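編みものと暮らしの記録事業「オレンビー手入れ帖」中間報告
デジッツ財団 地域文化助成ご担当 ラトリス・ドゥーセ様
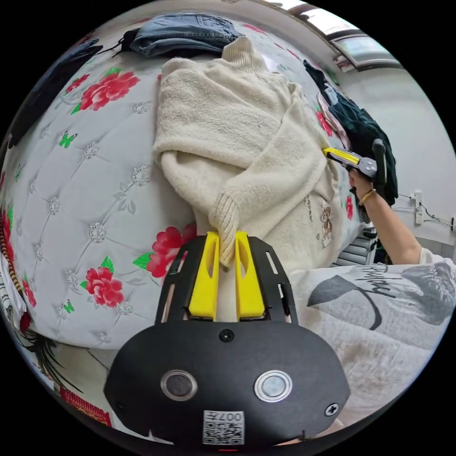 はじめに

ラトリス様、いつも気にかけてくださってありがとうございます。先月お電話をいただいたとき、ちょうど台所で豆を煮ていたものですから、ろくなご説明もできずに切ってしまって、あとからずいぶん悔やみました。あのときお尋ねくださった「結局、何がいちばん進んでいて、何がいちばん遅れているのか」というご質問に、この報告でできるだけまっすぐお答えするつもりです。とはいえ私の文章はまっすぐ進んだためしがないので、お急ぎのときは「遅れていること」と「お金のこと」のところだけ先に読んでいただいて、残りはお茶のときにでもどうぞ。

「手入れ帖」は、オレンビーの町で毛糸の服やふだんの布ものがどう洗われ、しまわれ、繕われてきたかを聞き書きにし、一冊の本にまとめる事業です。作品としての編みものや、博物館に入るような晴れ着については、もう立派な本があります。私たちが集めているのは、もっと手前の話です。袖口が伸びたときにどうするか、虫よけに何を入れるか、誰のお下がりを誰が着たか、どの石鹸を使うと姑に叱られたか。そういう話は、聞きに行くとたいてい「そんなことでいいの」と笑われて、それから二時間は帰してもらえません。

今回の報告は、前回の報告から5月末までの分です。聞き書きの進み具合、公開講座、本の編集、それから困っていることを順に書きます。

聞き書きの進み具合

この期間は、川向こうの地区と、駅の北側の古い社宅のあたりを中心に回りました。川向こうは、去年のうちからオベド・クポドさんが少しずつ顔をつないでくださっていたところです。オベドさんは郵便の仕事を退いてから、ほとんど毎日どこかの家の玄関先に座っている方で、あの方に「まあ入って話してやってくれ」と言われると、たいていの方は入れてくださいます。私ひとりで行ったときは、二軒続けて百科事典の勧誘と間違えられました。

聞き取りは一軒につき一度で終えないことにしました。最初の計画書では一度きりの訪問で考えていたのですが、初回はどうしても皆さん「お客さま向け」の話をなさいます。きちんと陰干しして、きちんと畳んで、きちんと紙に包んで、と。二度目に行くと、実は暖房の上に直に置いていたとか、洗濯機に放り込んで縮ませて人形の服にしたとか、本当に残したい話が出てきます。訪ねる家の数は当初より減りますが、中身はずっと濃くなりました。この変更については前回お許しをいただいたとおりで、いまのところ後悔はしていません。

印象に残ったお話をいくつか書いておきます。お名前は本にするときに改めて確認をとりますので、ここでは伏せます。

社宅にお住まいだった方のお話では、冬の終わりになると隣近所で同じ日に毛のものを洗ったそうです。示し合わせるというほどのことはなく、誰か一軒が物干しに出すと、それを見て次の家が出す。最初に出すのはいつも角の家で、そこの奥さんが天気を読むのがうまかったのだとか。角の家が引っ越した次の年は、皆が様子をうかがっているうちに雨の季節になってしまい、結局その年は誰もが洗い損ねた、と笑っておられました。天気予報はもちろんあったのです。あったけれど、あれは信用していなかった、と。

川向こうの農家の方からは、糸をほどいて編み直す話をたくさん聞きました。ほどいた糸は縮れているので、湯気にあてて伸ばします。この湯気のあて方が家ごとに違うのです。やかんの口にかざす家、鍋の蓋の上に巻いて載せる家、風呂の残り湯のそばに一晩吊るす家。そのうちの一軒では、縮れたまま編むほうが暖かいと言い張るおじいさんがいて、家族は毎年その主張と戦っていたそうです。おじいさんの分だけは縮れたまま編んだ、ということでした。

もうひとつ、これは本の中でも少し大きく扱いたいと思っているのですが、左右の袖で毛糸の色がわずかに違うカーディガンのお話がありました。途中で糸が足りなくなり、同じ番号の糸を買い足したら染めの具合が違ったという、編む人なら誰でも身に覚えのある話です。その方のお母さまは、違うほうの袖を必ず壁側にして写真に写ったそうです。アルバムを見せていただくと、なるほどどの写真でも壁のそばに立っておられました。結婚式の集合写真でまで端にいらっしゃるので、ご本人は長いこと、お母さまは控えめな人なのだと思い込んでいたとのことです。

洗い方としまい方について分かってきたこと

事業の柱のひとつである「手入れの方法の整理」も、だんだん形が見えてきました。町の中で方法が三つか四つにきれいに分かれるだろうと踏んでいたのですが、これは見込み違いでした。同じ家の中で母親と娘の方法が違い、しかも娘が結婚先の方法を半分だけ取り入れているので、地図に色を塗るようなわけにはいきません。そこで、方法を地区で分けるのをやめ、作業の順に並べることにしました。

洗う前に何をするか、という最初の段階だけでも相当の分量になります。裏返す、袖を身頃の上に重ねる、袖口と襟だけ先につまみ洗いする、ボタンを留める、ボタンを全部外す。ボタンについては留める派と外す派が互いに一歩も譲りませんので、本では両方の言い分を並べて載せます。

干すことについては、平らに広げるという点だけはほぼ皆さん一致していました。どこに広げるかとなると話が散らばります。食卓、ピアノの蓋、物置の棚、来客用の寝台。来客用の寝台を使う家では、お客が来る日と洗う日がぶつかることがよくあって、叔母が泊まりに来たら生乾きのチョッキの横で寝かされた、という話を別々の家で聞きました。叔母というものはどこの家でも少し損な役回りです。

しまい方では、虫よけの話がたいへん豊かでした。ラベンダーや杉の木切れはよく知られていますが、オレンビーでは乾かした橙の皮に丁子を刺したものを使う家があり、これがたいそういい匂いです。効き目のほどは、と伺うと、「虫には効かないけど、箪笥を開けるのが楽しみになる」というお答えでした。別の家では、夏のあいだに二度、箪笥の中身を全部出して振るのだそうで、どうやらこちらのほうがよほど確かなようです。専門の立場からの裏づけは、後で書きますレニングの工房に相談しています。

袖口の直し方については、予想よりずっと話が多く集まったので、一章を独立させることにしました。伸びた袖口は、熱い湯につけてから手で寄せるとか、裏に細いゴムを通すとか、思いきってほどいて拾い直すとか。中には、伸びたら二回折ればよいので直す必要はない、という大変さっぱりしたご意見もありました。私はこの方のお宅にもう一度伺うのを楽しみにしています。

公開講座のこと

講座は、町の図書室の二階をお借りして、この期間に5回開きました。定員はどの回も40名です。春先にはまだ席の間をうんと空けなければならず、窓も開けっぱなしでしたので、皆さんご自分の編んだものをこれでもかと着込んでいらして、思いがけず展示会のようになりました。

一回目と二回目は繕いの基本で、講師はヨナタン・ブロムクヴィストさんにお願いしました。ヨナタンさんはもともと帆の修理をなさっていた方で、糸の始末がとにかく丈夫です。丈夫すぎて、靴下のかかとに使うと履き心地が少々ごつごつする、という感想もありましたが、山歩きをする方々には大好評でした。三回目は聞き書きの中間発表、四回目は毛糸の見分け方、五回目は持ち寄りの相談会です。

相談会は、正直に申しますと段取りがうまくいきませんでした。お一人十分と決めておいたのに、最初の方が亡くなったお父さまの上着を出され、その話を途中で止めることなど、とてもできなかったのです。私が進行役でしたので、これは私の責任です。後半の方には廊下で長く待っていただくことになり、お二人は用事があって帰られました。後日お宅に伺ってお詫びし、そのときにお話も聞かせていただきましたが、次は相談の時間と聞き書きの時間をきちんと分けます。相談は受付順に短く、聞き書きは別の日にゆっくり。ドゥーセ様が最初の面談のときに「混ぜると両方とも薄まりますよ」とおっしゃっていたのを、その晩、布団の中で思い出しました。

講座に来てくださる方の顔ぶれは、回を追うごとに若くなっています。古着を買って自分で直して着るのが楽しい、という高校生が何人も来てくれるようになって、これは申請のときには思ってもみなかったことでした。中のひとりは、おばあさまの家から持ってきた穴だらけの手袋を、穴ごとに違う色で繕ってきて見せてくれました。ヨナタンさんはしばらく黙って眺めてから、結び目をひとつだけ直してあげていました。

質問カードと町の反応

聞き書きに伺えないお宅にも参加していただこうと、質問カードを1,000枚刷って、図書室と診療所と、駅前のパン屋さんに置きました。問いはひとつだけで、「いちばん長く着ている毛のものについて、何でも書いてください」というものです。初めの案では問いが十いくつもあったのですが、ツンハン・シーさんに見せたところ、「税金の書類みたいです」と一言で返されまして、思いきってひとつにしました。

戻りは上々です。数はまだ締めていませんので次の報告でお知らせしますが、裏まで書いてくださる方が多く、糊で毛糸の切れ端を貼ってくださる方もいます。パン屋さんに置いた分には粉がついてきます。一枚だけ、毛のものの話はまったく書かれておらず、診療所の待合の椅子が硬いことについて両面びっしり書かれたカードがありました。宛先が違うのですが、大変よく書けていたので、写しを診療所にお渡ししました。

カードを読んでいて気づいたのは、着られなくなったものの行き先についての記述が多いことです。クッションの詰め物、猫の寝床、窓の隙間ふさぎ、苗の覆い。服としての寿命が終わってからのほうが長いのではないかと思うくらいです。当初の目次にはこの部分がありませんでしたので、最後の章に「そのあと」という題で加えることを考えています。ページが増えることになりますので、これはご相談の項目として後にも書きます。

本の編集

編集はツンハンさんが中心になって進めています。聞き書きの原稿は、話し手の言い回しをできるだけ残す方針ですが、残しすぎると初めて読む人には何のことか分からなくなり、整えすぎると誰の話でも同じになってしまいます。このあたりの加減について、ツンハンさんと私は毎週のように言い合っております。仲が悪いわけではありませんので、どうかご心配なく。いまは、原稿をまず私が話し手の前で声に出して読み、「私はこんなこと言わない」と言われたところだけ直す、というやり方に落ち着きました。時間はかかりますが、読み合わせの席でまた新しい話が出てくるので、やめられません。

章立ては、洗う、干す、しまう、直す、ほどく、譲る、という順で考えています。それぞれの章に短い導入を置き、聞き書きを並べ、終わりに手順のまとめを一ページつけます。このまとめは実際に家事の手元で使っていただけるように、文字を大きめにして、濡れた手で触っても読める紙にしたいところですが、印刷所からはそんな紙は高いと言われています。

図版は、話し手からお借りした古い写真、手順を描いた線画、それに今のふだんの布ものを写した写真を取り混ぜて使います。線画はヨナタンさんが描いてくださるそうで、試しに見せていただいたものは、針の持ち方がすばらしく分かりやすい反面、人の顔がどれも少し怒っていました。顔は描かないことになりました。

仮の刷り見本は、ラルブリッジの印刷所に頼んで作ってもらいました。ラルブリッジまではバスを乗り継いで行くのですが、組版の方と顔を合わせて話せるのはやはりありがたく、方言のふりがなをどの大きさで入れるかなど、電話では一生かかっても決まらなかったことが半日で決まりました。帰りのバスで見本を膝に広げていたら、隣の席の方に「その本はどこで買えるの」と聞かれ、私はうれしくて、降りる停留所をひとつ間違えました。

レニングの工房との協力

染めと紡ぎのレニング工房には、方法の裏づけについて助言をいただいています。聞き書きに出てくるやり方のうち、毛を傷めるおそれのあるものには注をつけたい、というのが私たちの希望でした。熱湯に酢を入れて煮る、といったお話もあって、そのまま載せて読者の方が大事なものを台無しにしてはいけません。

工房の皆さんは忙しい時期にもかかわらず、こちらの送った一覧に丁寧に書き込みをして返してくださいました。赤い字で「やめましょう」、青い字で「場合によります」、それから鉛筆で小さく「うちの母もやっていました」とあるのが何か所か。この鉛筆の分も、お許しがいただければ本に載せたいのです。

もうひとつ、工房から提案をいただきました。町で飼われている羊の毛を使って、昔の太さの糸を少しだけ試しに紡いでみないかというものです。大変心をひかれるお話ですが、いまの助成の範囲からは外れますし、手を広げすぎてはいけないとオベドさんにも釘を刺されましたので、今年度は見送るお返事をしました。来年度に別の形で考えられたら、と個人的には思っています。

遅れていること

いちばん遅れているのは、使用の許諾をいただく作業です。話し手ご本人の同意はその場で書面にしているのですが、お借りした古い写真のほうに手間がかかっています。写っている方がどなたか分からない、分かっても遠くに越しておられる、ご兄弟の間で意見が割れる、といったことが重なりまして、当初は5月のうちに終えるはずだったものが、まだ途中です。ご兄弟の意見が割れた件では、写真の裏に誰の字で書いてあるかという古い論争にまで話が及び、私はただお茶をいただいて帰ってきました。

対策として、許諾がそろわない写真は秋の入稿前にきっぱり外すことにし、代わりに使う線画と写真の候補をあらかじめ決めておきます。ツンハンさんが差し替えの一覧を作ってくれました。この方法であれば、本の発行の時期には響きません。

録音の文字起こしも遅れ気味です。川向こうの言葉は早口で、しかも台所で伺うことが多いので、肝心なところで蛇口の音が入ります。オベドさんが聞き直しを手伝ってくださるようになってからはずいぶん進みました。ただ、オベドさんは録音を聞きながら話し手に返事をしてしまう癖がおありで、隣の部屋にいると本当にお客さまが来ているようです。

それから、冬もののしまい方についての聞き取りを、ちょうどしまう季節に重ねて行う予定だったのですが、今年は寒さが長引いて、皆さんなかなかしまってくださいませんでした。手を動かしながら伺うのと、居間で思い出しながら伺うのとでは、出てくる話がまるで違います。できればこの夏の虫干しのときに、もう一度伺いたいと思っています。

お金のこと

細かい内訳は別紙にいたしましたので、ここでは動きのあったところだけ申し上げます。

交通費は予算より少なく済んでいます。オベドさんが自転車でないと行かないとおっしゃるため、川向こうへは私も自転車で通っているからです。おかげさまで膝の具合がよくなりました。講座の会場費は、図書室のご厚意で暖房の分だけの負担になりました。

反対に、刷り見本の費用は予算を超えました。方言のふりがなの組み直しが重なったためで、これは私の見積もりが甘かったのです。交通費の余りを充てることで、項目の間で収まっています。

差し引きして、この期間の末に手元に残っている額は2,152ユーロです。夏の聞き取りと文字起こしの謝礼にはこれで足ります。領収書はすべてそろえて綴じてあります。パン屋さんの領収書だけは手書きで、金額の横に顔の絵が描いてありますが、正式なものだそうです。

ご相談したいこと

最後の章「そのあと」を加えることについて、お考えを伺えればありがたく存じます。ページが増えますので印刷費が上がりますが、ほかの章の手順のまとめを見開きに詰めれば、増える分をかなり抑えられるとツンハンさんは言っています。私は詰めたくないほうの意見です。文字が小さくなると、いちばん読んでいただきたい方々が読めません。この点はまだ二人の間で決着がついておらず、第三の目で見ていただけると助かります。

もうひとつは、カードの原本の扱いです。本ができたあと、できれば町の図書室に預けて、どなたでも手に取れるようにしたいと考えています。図書室のほうは前向きですが、毛糸の切れ端が貼ってあるものについては、虫のことを心配しておられます。もっともなお話です。財団で以前に似たような資料の預け先を世話なさったことがあれば、どのようになさったか教えていただけないでしょうか。

これからの予定

七月は文字起こしと読み合わせに専念します。八月は虫干しの聞き取りです。天気次第なので日取りは決められませんが、角の家にあたるお宅をどうにか見つけて、そこが出したら一斉に回ろうと話しています。九月に写真の許諾を締め切り、原稿をそろえてラルブリッジに渡します。秋の講座では、できたところまでを朗読で聞いていただくつもりです。読み手はこれまでの話し手の中から募ります。もう三人の方が、頼みもしないうちから練習を始めておられます。

ラトリス様も、もしお出かけになれるようでしたら、ぜひ一度オレンビーへいらしてください。八月なら、橋を渡ったあたりの庭先がいちばん賑やかです。お泊まりの場所は私どもでご用意いたします。寝台の上のものは、いらっしゃる前にちゃんと片づけておきます。

別紙の内訳と、章立ての案、カードの写しを同封いたします。ご不明の点は、夕方以降でしたら電話がつながりやすいです。

2021年6月10日(木)
オレンビー手入れ帖 代表 ヴラスタ・イレシュ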